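Winter Woollies Drive — a word from Misaki Kubo

Well, the cold has certainly found its way into the hall this year, and so have your jumpers! The woollies drive has been running since 1974, when a few neighbours passed a box of cardigans along the street, and it still warms my heart (and my spare room, which is full to the ceiling) to see how generous everyone is.

Ryota Kinoshita will be on the door again for drop-offs, and Žofie Kuruc has kindly offered to do the mending. She is after darning wool in cream, navy and bottle green, so please have a rummage in your baskets.
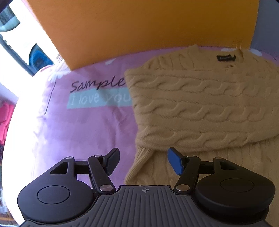 A cable-knit jumper, folded.

We're happy to take jumpers, scarves, beanies and blankets in any size — children's sizes always go first. Please give things a wash before you bring them, and pop a note on anything that needs a button. Adult gloves we have plenty of, thank you, thank you.

The last drop-off day is Wednesday, July 1, 2026, and there will be soup on from 5 o'clock for anyone who'd like to stay for a chat. Dardo Carrasco is making the pumpkin one again.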